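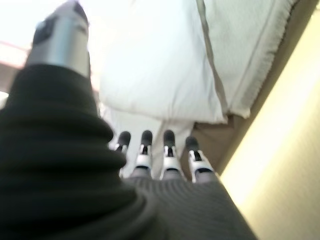
Room presentation, handout 2: dressing the bed
Otgate short course in housekeeping and letting. Revised 30 Aug 2019.

Read this before the practical. The Girport booklet is still on the reading list, though I would treat its chapter on "the layered bed" with some care. It tells you that every extra layer raises what a guest thinks the room is worth, and gives no evidence for it.

1. What has to be there
A fitted sheet, a duvet in a clean cover, pillows to sleep on. Get the sheet smooth first. A crease left under the duvet will still be there at the end, and no amount of arranging on top will hide it from the person lying on it.
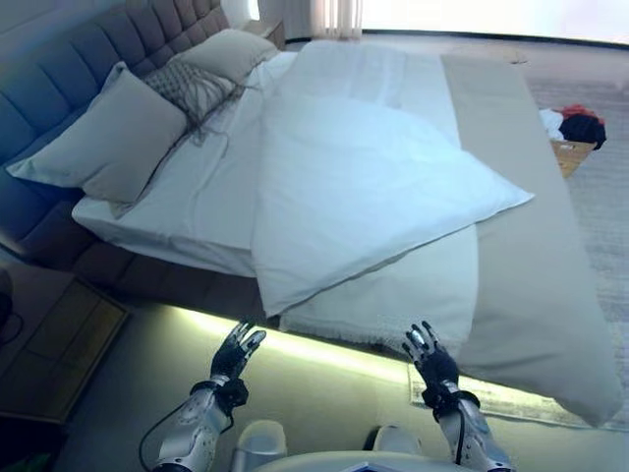 2. What is added
Runners, throws and cushions are sold to us as finishing touches. Ask who finishes with them. A runner is meant to lie across the foot, and when it ends up lengthwise down one side and sagging towards the floor, as on this bed, it reads as something waiting to be put away. The knitted cushion with its loose threads is handsome enough, but try sleeping on it. Most guests drop these things on the carpet, and then somebody has to decide whether they need washing.

Paterson allows 80 pence a night for laundering a throw. I have not found a laundry that will do it for that – bring me one if you can.
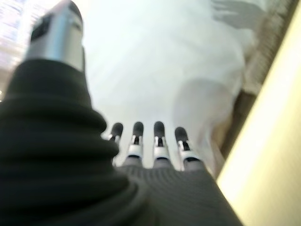

The usual answer is that trimmings photograph well. Perhaps they do. The Ninen survey is quoted for this every year, and it asked people to rate pictures of beds, which they never had to make or sleep in.

3. Order of work
Clear the bed down to the sheet.
Pull the sheet tight at the corners, head end first.
Lay the duvet square, then fold.
Pillows.
Trimmings last, if at all.

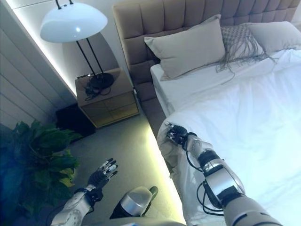

Work from one side and then the other. Reaching across drags the duvet towards you and you will only have to walk round and pull it back.

For the July group's question about folding the duvet on the diagonal: it is allowed. I am not convinced it looks deliberate.

Written task: 700 words on one item you would remove from a dressed bed, with costs.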